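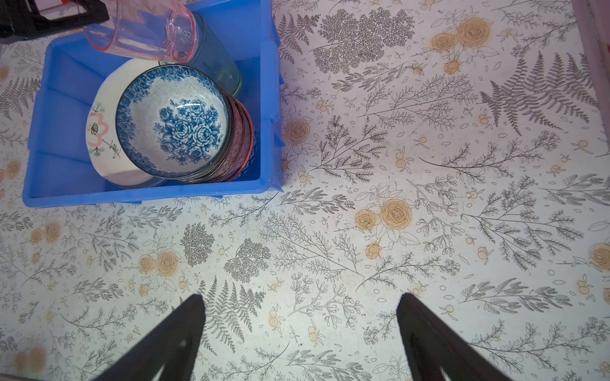 Figure 1. Wrist view, gripper open over the table. Dishes in the blue bin, bowl nearest the camera.

Week 6 handout: Showing the robot what you want
Robot Manipulation in Practice, Parkcombe evening section

Read this before the lab. The lab sheet assumes you have, and so will I.

1. Where we are

For five weeks you have been telling arms where to go by typing numbers at them. You now know that this works well for a peg, a hole and a table that has been bolted down. It works less well for crockery. This week we stop typing and start demonstrating: a person carries out the task through the robot, we record everything, and later a policy is fitted to the recordings. The later part is Week 8. Please do not email me about network architectures before Week 8.

The task for both lab sessions is unloading dishes from a bin and setting them down on the table. You have all done it at home, some of you more recently than others, and you will find that your experience transfers to a two-finger gripper hardly at all.

2. Two ways of showing

Kinesthetic teaching, or teaching by hand. You put the arm in gravity compensation, take hold of it and push it through the motion. The good part is that you feel contact: when the finger touches a rim, your wrist knows. The bad part is that you are standing there. Your forearm is in the side camera, your shadow is on the table, and a policy trained on those pictures may conclude that a large hairy forearm is a precondition for picking up a bowl. People also push harder than they think. The recorded torques then include a person leaning, and the arm has to do without that person at run time.

Teleoperation, or teaching by remote control. You hold a leader device, the arm follows, and you keep out of view. The observations are clean. In exchange you lose your sense of touch, or most of it, and you acquire a delay. You will close the gripper too late, then too hard, then both.

There are hybrids. The hand-held gripper with a camera on it, which you carry around with no arm attached, is the popular one. We don't use it in this course because the arm's joint limits are part of what I want you to suffer from.

Which should you choose? For tasks made of contact (wiping, inserting, screwing a lid on) I lean toward the hand. For tasks made of reaching and grasping I lean toward the leader device. Dishes are annoyingly in between.

3. What the wrist camera knows

Look at Figure 1 again, and try to forget that you have a head on top of your body that can look at things from the side. The policy has no such head. In the lab we record the wrist view and the joint state, and that is all it will get.

From up here a number of things are easy. The bin is bright blue and the table is pale, so finding the bin is not a research problem. The fingertips are in view, which means the policy can see its own hand relative to the target. Leave them there. Every year a group tilts the mount to get "a better view of the bowls" and loses the fingertips, and every year that group spends Week 8 wondering why the gripper closes on air.

Other things are hard. How deep is the front bowl sitting? Which of the nested rims to its right belongs to which bowl? One camera will not say, at least from one position. The clear tumbler is worse, being mostly a picture of whatever lies behind it. The pink cup on its side presents its mouth up and to the left, so a grasp from straight above and a grasp on the lip are different decisions, and your demonstrations had better be consistent about which one you mean.

Then there is the table, with its gray ferns and orange roses. The bowl at the front has roses too, in blue. You and I have no trouble telling a rose on a table from a rose in a bowl. A small network fed a small number of demonstrations has been known to have opinions. I like a busy surface for teaching: if your policy only works on plain white, I would sooner learn that in the lab than at the showcase.

4. Order of removal

Before you touch the leader device, decide on an order and write it down. Two demonstrators with two orders will give you a data set in which the right action at the start is "bowl" half the time and "cup" the other half. Average those and the gripper heads confidently for the gap between them.

For an arrangement like Figure 1, I would go:

Pink cup
Clear tumbler
Front bowl
White plate
Nested bowls, one at a time

You may disagree. The front bowl is the obvious first target, and it has a nice exposed rim. My worry is what the neighbors do when support goes away: dishes stacked on edge and leaning are a small structure, and the glassware is resting at the top of it. Argue it out in your group, pick one, and then stick to it even after you have thought of something better. Improvements go in the next batch.

5. How to give a demonstration that is worth keeping

Start from the ready pose, with the gripper open. If you start from wherever the last episode ended, the policy learns to start there too, and it will never be there.

Approach at one steady speed. Fast is fine for you and useless for the model, which sees fewer images of the part that matters. Painfully slow is no better. You will record long stretches of hovering, and the policy will learn hovering, at which it will excel.

Do not pause to think. Think beforehand. A pause is a set of images labeled "do nothing," and the images immediately before your decision look exactly like the ones immediately after it.

For bowls, take the rim with one finger inside and one outside, the fingers lined up across the edge. For the plate, pinch near the top of the edge and lift straight until it clears the side of the bin. Do not rotate while the lower edge is still inside. I can hear that mistake from the corridor.

When something slips a little, recover and keep recording. These are the most valuable seconds you will collect all evening. A data set of flawless grasps teaches a policy what to do when all is well, and it will find itself an inch to the left of all being well almost at once.

When something slips a lot, stop, mark the episode as failed, and sweep up. Do not delete it. Failed episodes stay in the folder with the failure label on them, and we'll need them in Week 10.

Set the dish down before you open the gripper. I wish this sentence were unnecessary.

6. Session numbers

Each group of 2 records 12 episodes per person per session. An episode is one dish, from ready pose to ready pose. Swap roles halfway: one drives, the other resets the bin, works the log and says "you're about to hit the side" in a calm voice.

Last year's combined set, after cleaning, came to 220 usable episodes. The best policy trained on it finished 91 percent of its bowl trials and did so poorly on the clear tumbler that I have left that figure off the handout as a kindness. You are welcome to beat either one. The second is within anybody's reach.

Vary the arrangement between episodes: turn the bin, shift it toward an edge, change which bowl is in front. Vary it on purpose, with a list. Left to themselves, people believe they are being random while putting the bin back in the same spot to within a finger's width.

7. The log

One line per episode, filled in at the time. Entries made from memory on Sunday night are easy to recognize. They all say "good."

Episode number
Driver's initials
Target dish
Method (hand or remote)
Outcome (done, recovered, failed)
Anything odd

"Anything odd" is the column I read. Glare on the table, the bin nudged by the fingers, a second bowl that came up with the first, the driver sneezing. If it is in the log, we can filter on it. If it isn't, it becomes a mystery, and mysteries in this field are mostly someone's elbow.

8. Equipment notes

The leader devices are the Zelosex ones with the gray triggers. The trigger has a dead zone at the start of its travel and then none whatsoever. Practice on the foam block until you can close on it without denting it.

Recording software is started from the lab account. Check that the wrist image is live before the first episode, and check it again after the swap. The group from the Brerkbridge campus last fall has a full session of joint angles and one very sharp still picture.

The emergency stop is to be held by the person who isn't driving. Held, in the hand. Having it on the table behind you counts as not having it.

Chapter 4 of the Kratochvíl notes covers the math of mapping leader to follower, including the scaling we use near the table. Skim it if you trust me, read it if you don't.

9. Questions to bring to the lab

Pick two of these and arrive with something written. A paragraph each is plenty.

Your demonstrator is left-handed and your partner is right-handed. Where would you expect that to show up in the recorded motion, and does it matter on this arm?

Suppose all your demonstrations begin with the bin toward the upper left of the wrist view. What will the policy do with the bin on the right? How many extra episodes would you spend on finding out?

You may add one more camera anywhere in the cell. Say where, and which dish it helps with most. "Everywhere" isn't a place.

Teaching by hand gives you force that teaching by remote control does not. Name one moment in the unloading of a nested bowl where you'd want it, and describe what you would watch for in its absence.

Logs are due in the course folder before the next lecture. The nested bowls go back in the bin in whatever order you like; the next group will need the practice.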